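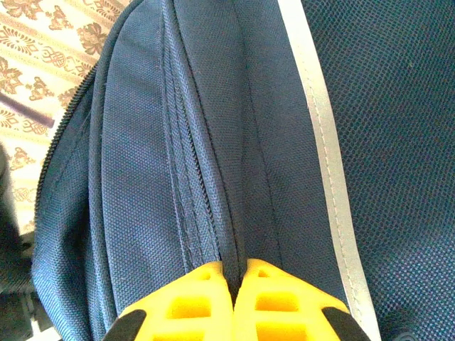 Slide 2 - What we carry to school

Good afternoon. I come from the town of Murkdale, and I want to speak about walking to school. Wait here until people sit down.

Our school has pupils from two valleys. Many of them walk 30 minutes each way, with books on the back. A navy backpack with a long zipper is a very usual thing on our streets in the morning.

Slide 3 - The Harju road

Show the map. Point to the bridge first, then to the bus stop. The sidewalk ends after the bridge, and the children must continue on the grass. Cars are allowed to drive 40 there. Say this slowly.

Slide 4 - What we asked for

In June we wrote to the town of Murberg, which owns the road. We asked for a crossing and for street lamps. The crossing they accepted - the lamps are still under discussion.

Slide 5 - Questions

If somebody asks about money: the paint and signs cost 3,000, and the town pays. If somebody asks about winter, go back to slide 3.

Leave the map on the screen.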